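Olstead Robotics Club Arm Guide
Section 4: Teaching your first pick-up

Okay, the arm is bolted down, you've run the joint check from Section 3, and you're itching to grab something. Me too! I wrote this part after my second semester with the Kasex arm, and it's mostly the stuff I kept telling people out loud on Tuesday nights.

Before you start

Turn on the arm, open Tang on the laptop, and wait for the status box to go green. Log in with the club account (your school one won't save anything). Set the speed to 43 percent. I know it feels slow. Leave it there until your routine has run clean a few times.

CAUTION: Know where the stop button is before you touch the jog keys. Keep hands, sleeves and hair away from the fingers while the arm is live.

Closing on a cup

1. Jog the gripper over the cup with the fingers wide open, then come straight down. Don't sweep in sideways or you'll bowl it over.

2. Close in small taps of the grip key. When both fingers touch, stop and look at the wrist view.
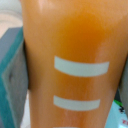

Give it one more tap, maybe two, and then lift a tiny bit. Thin plastic squeezes in fast, so I'd much sooner start light and add a tap than crush one of the club's cups. The grip bar in Tang goes up to 3,584, and I've never needed anywhere near that.

3. Press Save Grip and name it after the object. Please, no more "test" and "test2"!

Saving a look-down pose

4. Open the gripper, back off, and raise the arm to a height where you can see the table between your objects. Every routine should start and end at this pose, so pick one with room to move.

Note: if you bump the table, save the pose again. It takes roughly 2 minutes and it beats chasing a weird miss all evening.

5. Check that the thing you want next is in view, even if only part of it is. The end of a bar with some bright rungs on it is plenty to line up on. Jog until you like the angle, then press Save Pose.

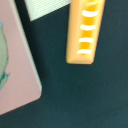 6. Run from the look-down pose to your saved grip and back, with a finger on the stop button the whole time.

Going in close on odd shapes

Cups are easy. Little figures with molded hair are where people get stuck (me included, for most of March). The wrist view fills up with one painted eye and a chunk of turquoise and you lose track of which way is up.

7. Switch Tang to fine jog and rest your hand between presses.

8. Pick one landmark with a crisp outline and steer by that. Blurry stuff at the sides is too near the lens to help you.

9. If you can't tell what you're looking at anymore, back straight out the way you came. Don't rotate the wrist to get a better look, because that's how the fingers end up snagging something.

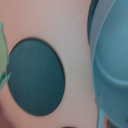
Shutting down

Send the arm home, wait for the brakes to click, and then switch off at the box. Copy your routine to the Bralham folder with your initials on it. Section 5 covers putting two pick-ups together in one run.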